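Nutrient Loading and Eelgrass Cover in the Gultau Inlet

Zarmeena Jafri and Hina Lodhi

Background

Eelgrass beds slow wave action, hold sediment in place and shelter young fish. When nitrogen runs off farmland into a shallow inlet, algae grow on the leaves and block light. This report compares eelgrass cover at two sites, Dudás Point and Unport Flats.

Methods

We laid a 30 m transect at each site at low tide and placed quadrats along it. Shoot counts were made by one person and checked by the other. Water samples were taken at the seaward end and filtered the same day.

Results

Mean density was 491 shoots per square meter at Dudás Point and 400 at Unport Flats. Algal cover on the leaves was 33 percent at Unport Flats – the site nearer the Trarkent drain – and too low to score at Dudás Point. Nitrate was higher at Unport Flats in every sample.
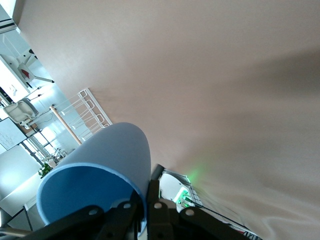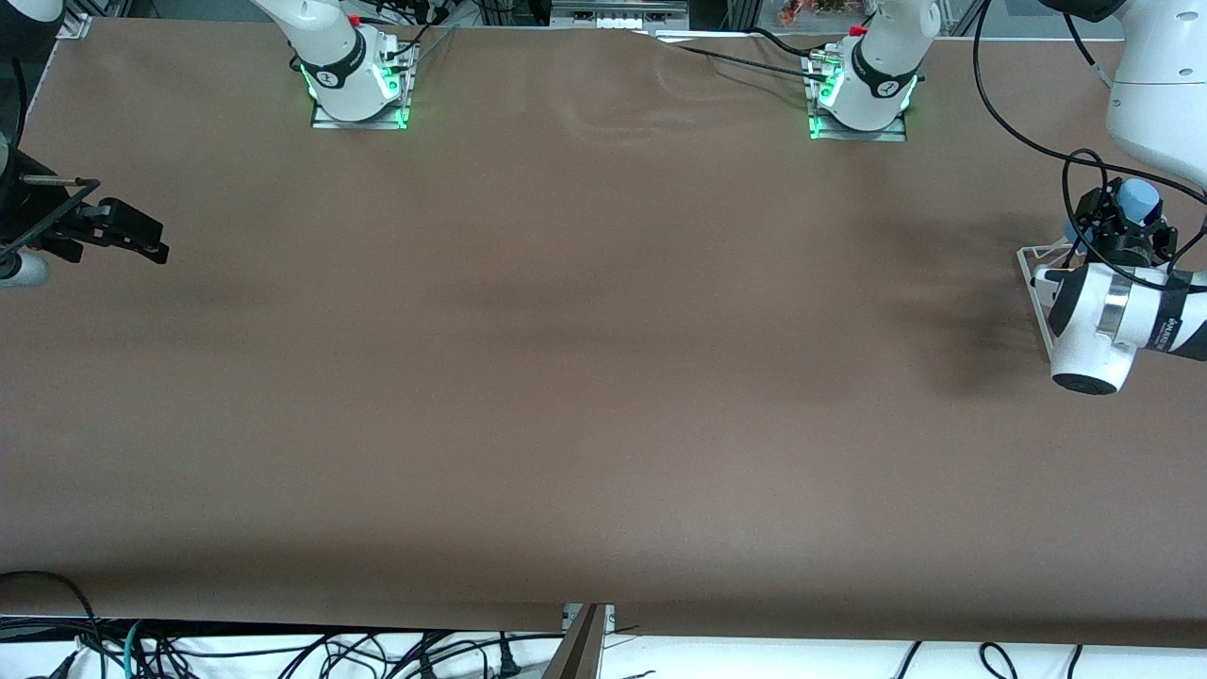 Discussion

The difference in density agrees with the nitrate readings, but two sites cannot separate nutrient effects from depth or sediment type. Unport Flats is also muddier. A third transect north of the drain would help, as would light readings at leaf height. Sampling in October missed the main growth period, so the densities should not be read as yearly peaks.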